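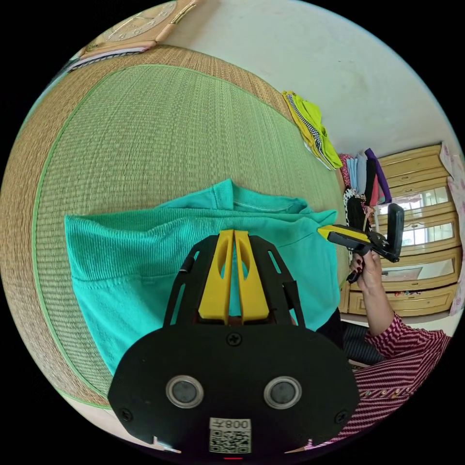
*A turquoise top laid out on the woven straw mat.*

## About Oneo

Hello, and thank you for stopping by! Oneo is a small tea and herb company, and we've been blending, bagging and mailing out good things to drink for long enough now that some of our first customers are ordering for their grown children (which makes us feel old, but in a nice way).

It began with a cough. Our founder, Chibuzor Mohammed, had one that hung on through a whole miserable February, and a neighbor kept leaving jars of dried thyme and lemon peel on the porch. Chibuzor will be the first to tell you that the cough probably would have gone away without any help. But the tea tasted wonderful, and sitting down with a hot mug three times a day turned out to be a habit worth keeping. By spring there were jars all over the kitchen, and by the next winter there was a table at the Saturday market with a hand-lettered sign.

We now make 32 blends, all without caffeine except for the four that have green or black tea in them, and those are clearly marked on the front of the bag. Our best seller year after year is Aditz, a ginger and rosehip blend with a bit of orange. Nudier is the quiet one, mostly chamomile and linden flower, and plenty of people write to say they drink it in the evening with a book. If you like things on the bitter side, try the dandelion root. It's not for everybody, but the people who love it really love it!

**Where our herbs come from**

Most of our mint, lemon balm and chamomile is grown at the Enriquez farm, a family place we've bought from since our market days. They dry everything slowly, out of the sun, and call us when it's ready. The ginger and hibiscus have to travel farther, of course, and we list the country on every label.

**A word about health**

We get a lot of letters asking which tea is good for this or that. We love the letters, and we do answer them, but we're tea people and not doctors. Herbs can get along badly with some medicines, so if you take anything regularly, or you're expecting a baby, please ask your doctor or pharmacist before you try something new. We'll happily send you the full ingredient list to take along.

**Come and see us**

The shop is open Tuesday through Saturday, ten to five, and there is always a pot on. We pack some 263 orders in a normal week, more when the weather turns cold, and anything ordered before noon goes out the next working day. Refill bags cost a little less than the tins, and you're welcome to bring your own jar.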